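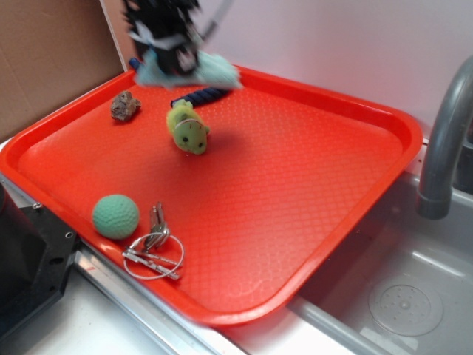

15 February 2020. Walked the old railway line from Prokham as far as the second viaduct and back, and got properly wet. I had meant to go all the way to Caltell but the wind was against me and the light was poor by three. My boots are by the back door with newspaper in them. I am writing this at the kitchen table, and from where I sit I can see the red-orange tray on the worktop by the sink, with the navy rope lying across it and the little yellow-green creature leaning on the end of the rope. The rope is the same blue as the one tied round the gate at Prokham, only thicker. The one on the gate has nearly worn through and whoever ties it next will have to climb over, as I did.

The line closed before I was born. Most of the rails went for scrap and the sleepers were sold to farmers, so there are a lot of sleepers in gateposts and sheep pens round here if you look for them. The ballast is still down in places. It is hard on the feet. For the first mile out of Prokham you walk between two hedges and see nothing, then the ground drops on the left and you are on the embankment with the Pela below.

The Pela was very high. It was over the lower field and up to the second bar of the fence, brown, with branches going past. The sheep had been moved. I stood and watched it for a while and ate half of my lunch there, although I had promised myself I would wait, and then had to eat the other half on the viaduct with my back against the parapet and the rain blowing across the sandwich.

Milepost 34 is still standing. I always thought it was the last one left on this side, but today I found 39, lying on its back in the cutting under a lot of dead bramble. The post has snapped off at the base. The numbers are raised and there is still a bit of white paint in the 9. I couldn't lift it by myself. I scraped the leaves off and took a grid reference, and pushed a hazel stick into the bank beside it with a strip of carrier bag tied on top. I hope that will last until somebody can come back with me.

It bothers me that I have walked past it for so long. I must have gone through that cutting every October since we moved here, and plenty of times in between. I suppose the bramble was always too thick, and this winter it has been flattened by the wet.

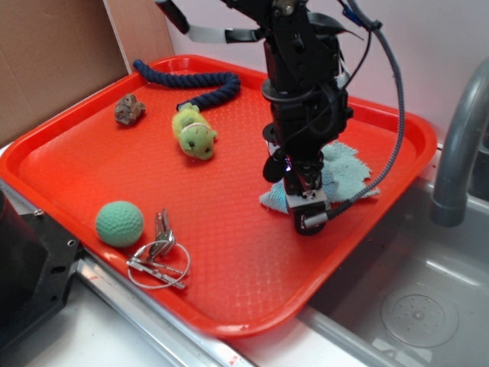

Reading time: 5 minutes

After the cutting there is the bad bit. The drain has blocked under the old crossing and the water runs straight down the trackbed for 100 yards. I went round by the top, holding on to the fence, and still filled one boot. Somebody had put down a pallet as a bridge but it had floated off and was stuck against a tree. I dragged it back. It will only float off again.

Met two people the whole day. One was a man with a bicycle, pushing it, who asked me whether he could get through to Caltell. I said he could if he didn't mind carrying it, and he said he had been carrying it since the last bridge. He went on. The other was the woman from the keeper's cottage, bringing her bins in. She told me that the chimney stack came down at Poulain in the last gale and has gone through the roof of the waiting room.

I am sorry about that. Poulain is the best of the small stations. It was built for the quarry and hardly any passengers ever used it, but they gave it a proper waiting room with a fireplace and a boarded ceiling, and the boards were still up when I last went in. There was a bench along one wall with initials cut in it. If the rain is getting in then the ceiling won't last the spring. I would have walked up there today if I had set off earlier. I should have set off earlier anyway. I wasted the first part of the morning looking for my map case, and it was in the car.

The second viaduct looks all right. There is a lot of water coming out of the brickwork on the north side of the third arch, more than I remember, and a birch growing out of the parapet that is now thicker than my wrist. I pulled up the small seedlings I could reach. The birch needs a saw and someone with a head for heights. The view was no good at all. I could see the chapel at the bottom and the first row of houses and after that it was only grey.

Turned round there. The way back was quicker with the wind behind me, and I hardly stopped. My hood kept blowing down over my eyes. I noticed snowdrops under the Prokham bridge, which I had missed on the way out, and a wren going in and out of the drain hole. A tree is down just before the last gate, an ash, not a big one. You can step over it but a pushchair wouldn't get past.
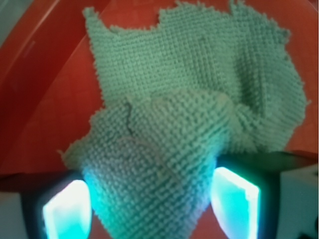 Huiling Gu
Paths Recorder, Prokham and Caltell Old Line Group

Later. Had a bath and some soup and got the old map out. The 1920s sheet marks a set of steps on the river side of the cutting, very near to where I found the milepost, going down to a footbridge over the Pela. I have never seen any trace of steps there. The footbridge went in a flood long ago, but steps cut in a bank don't generally vanish, so they may be under the same bramble. I will take the loppers next time and the good gloves.

I also wrote up the list while I could still read my own notes, the paper having gone soft in my pocket. Gate rope at Prokham, ash tree down, blocked drain at the crossing, milepost in the cutting, water at the third arch, birch in the parapet, roof at Poulain (not seen, told). It looks a lot for one short walk. The drain is the one I would do first. If that were cleared the trackbed would dry out, and people would stop walking along the top and wearing the bank away.

My left heel is blistered from the wet sock. Still raining now and blowing harder than before, and I can hear the side gate banging, so I will have to go out and see to the latch before bed.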